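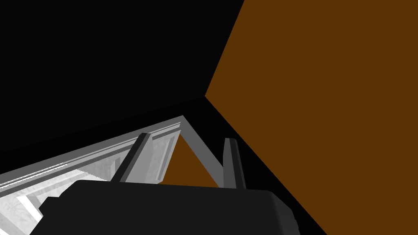 4. Does brown look sturdy?

The claim that dark brown furniture is judged stronger than pale furniture of the same build has been passed from paper to paper with very little resistance. It appears in advice to shop owners, in at least one textbook chapter, and in the sales material for the Huvalach storage line, where it is stated as a fact. We went into this study expecting to find some version of it. What we found is weaker and messier, and we are no longer sure the original question was a good one.

Most of the trouble starts with the word "brown." Schouten and Ellery, whose work is usually cited first, compared a brown shelf with a pale one and put the difference in ratings down to color. Their brown shelf had a visible grain and their pale shelf was painted. A person who rates the first as stronger may be answering a question about color, or about wood, or about whether paint tends to hide cheap material. The design can't separate these, and the authors spend a single sentence on the problem.

A flat brown has its own difficulties. Figure 4 is a computer rendering in which a broad surface is an even chocolate brown, with no grain and no shading, next to a pale grey and white structure seen steeply from below. The color is easy to name. The material isn't, and neither is the thickness of whatever has been colored. We doubt that a rating of strength given to a surface like that would tell us much about how people see real furniture. Yet flat color patches, or close relatives of them, make up a good part of the material used in this area, and the results are discussed as if they applied to bookcases.

4.1 Ratings

Our 61 participants were recruited through the public library in Gastia and came in one at a time. Each handled two small sets of shelves, both made for us by a joiner in Abera to the same drawing and from the same boards, one stained dark and one left pale. Participants were asked how much weight each would hold, how long it would last, and which they would buy. The order was varied. After a break of 20 minutes they answered the same questions again, with the shelves covered and only their memory to go on.

With the shelves in front of them, participants gave the dark set a slightly higher rating for weight. The difference is small enough that we would not build anything on it. For how long the shelves would last there was no difference we could distinguish from noise. From memory, the gap in the weight ratings grew. It would be tempting to report this second result on its own, and we suspect that something like it lies behind several of the published findings, where ratings were collected after the object had been taken away. People who can no longer see or push on a shelf may fall back on a general belief about dark wood. That is a fact about the belief.

Buying preference went the other way. More participants chose the pale set, and the reasons they gave had mostly to do with dust, small rooms, and furniture they already owned. Sturdiness was seldom mentioned unless we had asked about it first. Hollis has argued that strength ratings drive what people buy, but in her survey the strength question always came directly before the buying question. We reversed the order for 30 of our participants, and for them the link between the two answers all but disappeared.

4.2 Objections

Birhane, commenting on an earlier draft, pointed out that our shelves were small and that color may matter more for large pieces, where failure would be costly. This is fair. Nothing in our data speaks to wardrobes. We would add only that the claim as it is normally stated makes no exception for size, and that the sales material mentioned above applies it to a spice rack.

Stubbs raised a different point, that library users in one town are not furniture buyers in general. We agree, and we would extend the same caution to the students on whom the original result rests. Gastia has a long history of sawmill work, and many of our older participants knew perfectly well that stain adds no strength to a board. Several told us so, one of them at length. A sample that knew less about timber might show a larger effect. It might also show that what is being measured is how little people know about stain, in which case the finding should be described that way.

We also considered whether the joiner's two sets differed in some way we had missed. The dark set had a faint smell for the first sessions, and the stain had raised the surface a little along the front edge. Leaving out those sessions does not change the ratings in either direction. The sets are kept at the Nurnar workshop and can be borrowed by anyone who wants to check them. The rating sheets were last corrected on 12/26/21, when two pages that had been entered twice were removed.

Our reading is that the published effect depends heavily on when people are asked, what they were asked just before, and what the surface is made of. Color may still have a part in it. The present evidence gives no good estimate of how large that part is, and the next study should fix the material before it varies the shade.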